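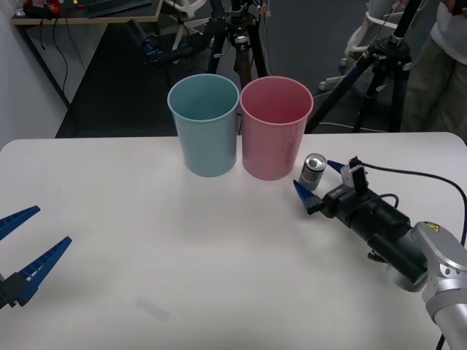
Odachの教材セット、クラス用の改訂版がついに届きました！ロボット教材の話になるので興味ない人はミュート推奨、長くなります。放課後のプログラミング教室で使うやつです。

まず何が変わったかというと、ブロック言語のほうが根っこから作り直されてます。前の版は「待つ」ブロックが曲者で、センサーの値を待っている間はほかの処理が全部止まってたんですよね。子どもたちが「音を鳴らしながら走らせたい！」と言うたびに、私が裏で無理やり書いてました。今度は並列のレーンを横に並べるだけ。これだけでも乗り換える価値あると思う。

しかも、レーン同士でメッセージを送れる！「壁を見つけた」という札を片方のレーンが出して、もう片方がそれを受け取って曲を止める、みたいなことが小学生の画面でできてしまう。初めて触ったとき声が出ました（夜中だったので家族に怒られた）。

教師用ガイドは206ページ。分厚いなあと思って開いたら、半分以上が「うまく動かないときに生徒にどう聞くか」の話で、ここが読み物としてすごく面白いです。答えを教える前にする質問の例が、単元ごとに並んでる。「いまロボットは何を知っている？」という聞き方、さっそく使わせてもらいます。

カリキュラムは全16回。うちの教室は1コマ60分なんですが、ガイドの想定も同じ60分でした。前の版は90分前提だったので、毎回どこを削るかで悩んでいたんです。片付けの時間までちゃんと入っているのが泣ける。

試しに第3回の「線をたどる」を先行でやってみました。参加は12人、2人で1台。線をたどるのって定番中の定番だけど、今回の版は最初から比例制御っぽい考え方に持っていくんですよ。黒か白かの二択で左右に振るところから始めて、「もっとなめらかにするには？」で濃さの数字を使わせる。

で、これが盛り上がった！グレーのところの数字を読んで「真ん中の数字から離れてるほど強く曲がればいいんじゃない？」と言い出した子がいて、もうそれが答えなんだけど、私は黙ってニヤニヤするだけ。隣の組がそれを聞いて真似して、係数を大きくしすぎてぐるぐる回りだして大爆笑。大きすぎるとダメなんだ、も自分たちで見つけてました。

掛け算を習いたての学年にはちょっと重いかなと心配していた部分も、スライダーで倍率をいじれるので意外とすんなり。数式は最後に「じつはこう書けるよ」と見せるだけにしました。式を見て「え、これだけ？」と言われたのが今日いちばんうれしかった一言です。

気になった点も書いておきます。

・ログのグラフが小さい。プロジェクターに出すと後ろの席から読めない
・ファイル名に日本語を使うと保存先の一覧で並び順がおかしくなる
・組み立て図の印刷版が白黒で、パーツの色の区別がつきにくい

グラフは表計算に書き出せば何とかなります。組み立て図は画面で見せたほうがいいかな。ファイル名は「班の番号＋英字」に統一しちゃうのが早いです。

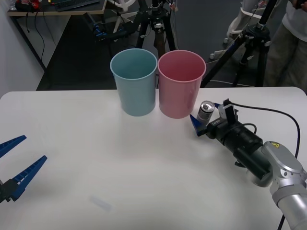
Manaia Hallidayさんから返信をもらいました。並列レーンは楽しいけれど、最初から全部見せると画面がごちゃごちゃになって手が止まる子が出るので、うちでは第5回まで1本だけで通しました、とのこと。

これ、すごくわかる！今日も1組だけレーンを4本並べて、どれがモーターを動かしているのか本人たちもわからなくなってました。しかも2本のレーンが同じモーターに別々の速さを命令していて、ロボットがぷるぷる震えるという。Manaiaさんの方式、次から取り入れます。

ただ、その「ぷるぷる」がいい教材になったのも確かで。「先生が2人いて、別々のことを同時に言ったらどうする？」と聞いたら、「大きい声のほうを聞く」「どっちも聞かない」「じゃんけんしてもらう」。優先順位と排他の話がほぼ全部出てきた。そのままホワイトボードに書いて残してあります。

Theano Raptisさんからは評価をどうしているかという質問。うちはテストをしない教室なので、毎回最後に「今日のロボットの失敗」を1行だけ書いてもらってます。成功は見ればわかるけど、失敗は書いておかないと消えちゃう。ガイドの付録にも似たワークシートが入っていて、そちらは「予想」「結果」「次に変えるところ」の欄つき。学校の授業ならこっちのほうが使いやすいかも。

今日の1行から、許可をもらっていくつか。
「カーブで線をわすれた」
「強くまがりすぎてもどってきた」
「床の影を線だと思っていた」
影！センサーを床に近づけるだけで直ったんだけど、自分で気づいて書いてるのがえらすぎる。

Drollaloraの古いキットを持っている人へ。センサーのコネクタは形が違うので、そのままだと挿さりません。変換ケーブルは別売りで、うちは教室に残っていた分で足りました。モーターは古いほうも認識しましたが、回転数の目盛りがずれるので、同じ班の中で新旧を混ぜないほうがいいです。混ぜるとまっすぐ走らなくて、子どもたちが延々とプログラムを疑うことになる。やりました、私が。
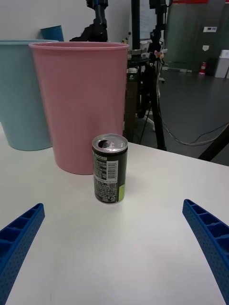 白いテーブルと黒い缶。

次は第4回の「障害物をよける」。距離センサーの回なんですが、ガイドを先に読んだら、最初の15分はロボットを使わないんですって。目をつぶった人を相方が言葉だけで案内して、どういう命令なら伝わるかを探す活動。「ちょっと右」の「ちょっと」って何センチ？から始まるの、最高じゃないですか。机を寄せて広めに場所を取る予定です。

あとこれは完全に私の趣味ですが、メッセージ機能を使って、2台のロボットで輪唱をさせたい。かえるの歌。1台目が2小節進んだところで札を送って、2台目が歌いだす。昨夜やってみたら2台目がわずかに遅れて、かえるが酔っぱらってるみたいになりました。テンポを落としたらだいぶましに。通信の遅れってどこで測れるのか、詳しい人いたら教えてください！

Ebony Henareさんに聞かれた充電の件。箱に入っている充電器だと一度に全部は充電できないので、前日の夜から順番に回してます。バッテリーに班の番号のシールを貼っておくと、当日の朝に「どれが満タン？」とならずに済みます。残量は本体の電源を入れないと見えないので、ここは改訂版でも直してほしかった……。

第4回が終わったら続きをこのスレッドにぶら下げますね。線をたどるコースのPDFがほしい人はリプライください。A3で2枚つなげるタイプで、急カーブ多めです。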